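Sharpening kitchen knives on a water stone

2 comments | 30 shares

A single 1,000 grit stone is enough for most home kitchens. Coarser stones are for chips and broken tips. Finer stones give a smoother edge that suits raw fish and soft fruit but tends to slide on tomato skin and crusty bread. Buy the medium stone first and use it for a season before adding another.

Soaking

Check the maker's sheet before putting any stone in water. Older-style porous stones need a soak until the bubbles stop. The Nollard medium stone I use takes 30 minutes. Denser "splash and go" stones are wetted on the surface only, and some of them soften or crack if left in a tub. The Trevari combination block is one of these — the leaflet says so on the back, in small type.

Use plain cold water. Oil clogs the pores of a water stone and can't be fully removed afterward.

Setting up

Put the stone on a damp folded dish towel at the edge of the counter, short end toward you. The stone must not rock. If it moves under hand pressure, fold the towel again or use a rubber holder. Working height matters more than the holder does. The stone should sit a little below the elbow.

Mark both sides of the edge with a felt-tip pen. Take two light strokes and look at the ink. If it has gone only from the shoulder, the angle is too low. If it has gone only from the very edge, the angle is too high. Adjust and mark again.

Angle

Most Western chef's knives leave the factory with a combined angle between 30 and 40 degrees. Japanese-style blades are often thinner. My Barbier paring knife was ground to 26 degrees in total, or 13 per side, and I have kept it there. A cleaver used on bone should be left steeper than any of these.

Do not change the angle of a knife during routine sharpening. Re-profiling removes a lot of steel and is a separate job.

Strokes

Work one side until a burr can be felt along the whole length of the other side. Feel for it by drawing the thumb away from the edge, never along it. The burr is a fine wire of bent steel and shows that the bevel has reached the edge. If it is present at the heel and absent at the tip, work the tip only.

Use moderate pressure on the trailing stroke and almost none on the return. Keep the gray slurry on the stone. It does part of the cutting, so add water a few drops at a time and do not rinse.

When the burr is continuous, turn the knife and repeat. Then alternate sides, one stroke each, with less pressure every time. Ten or twelve alternating strokes normally remove what is left. A few passes on plain newspaper over a flat board will take off the rest.

Testing

Cut a ripe tomato without pressing. Paper tests are useful for finding damaged spots, as the blade will catch at the same point on each cut. Wash and dry the knife before it touches food; slurry is gritty and tastes of metal.

Flattening the stone

A stone wears hollow in the middle, and a hollow stone rounds the edge. Draw a pencil grid over the whole face, then rub it on a flattening plate under running water until the grid is gone. Wet-and-dry paper on a piece of float glass works as well. Do this every third or fourth session. Chamfer the long edges lightly afterward, or they will chip.

Drying and storage

Rinse the stone, stand it on its side and let it dry in the open for at least a full day. Do not use a heater or direct sun. Keep it out of unheated garages in winter — water left inside will freeze and split it. The plastic case sold with the Fovero stones traps moisture if closed early, and mold follows.

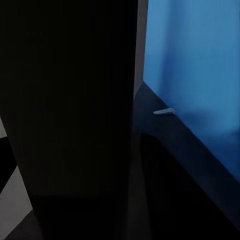 HOME WORKSHOP / Edges and Blades

Scissors should not be sharpened by the method above. The flat inner faces must stay flat, so work only the outer bevel and remove the burr by closing the blades once, slowly. Serrated bread knives need a tapered rod, one notch at a time, from the beveled side.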